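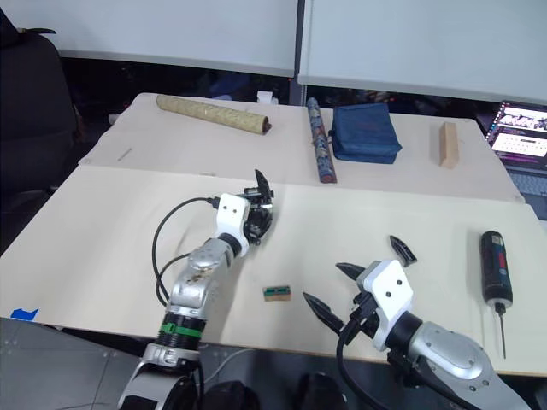

Trernow Releases Version 9 of Its Board Grade Guide for Packaging Buyers

STINDSKA, 23rd July — Trernow, a supplier of uncoated paperboard to carton makers and print finishers, has released version 9 of its Board Grade Guide. The guide sets out the weight, stiffness and moisture limits for each sheet grade the company sells and replaces version 8, which has been in use since January.

The main change is in the way stiffness is reported. Earlier versions gave a single value per grade. Version 9 gives separate values for the machine direction and the cross direction, with the test method printed next to each. Buyers who set up creasing and folding lines from the old single value should check their settings against the new tables before the next order.

Version 9 covers 14 grades. Two grades from the Zenow line have been merged, as their limits overlapped at every weight. Existing order codes for both will be accepted and filled with the merged grade.

Moisture limits are now stated at the time of packing. Sheets should be left wrapped in the press room until they reach room temperature. Opening a cold pallet early remains the most common cause of edge curl in complaints received by the company.

"Most of the questions we get are about grain direction and curl, and the old guide dealt with both in a footnote," said Kojo Asante, technical manager at Trernow. "They now have their own section, with the tolerances written out."

The minimum order for cut sheets stays at 1,000 per grade. Orders below that quantity will continue to be handled by Warraich, the company's distributor for short runs, on its own price list and lead times.

The guide is free to account holders and can be requested from the Trernow technical desk. Printed copies will ship with the next scheduled delivery. Version 8 will remain valid for open orders — new quotes will refer to version 9 only.

Press contact: Technical Desk, Trernow, Stindska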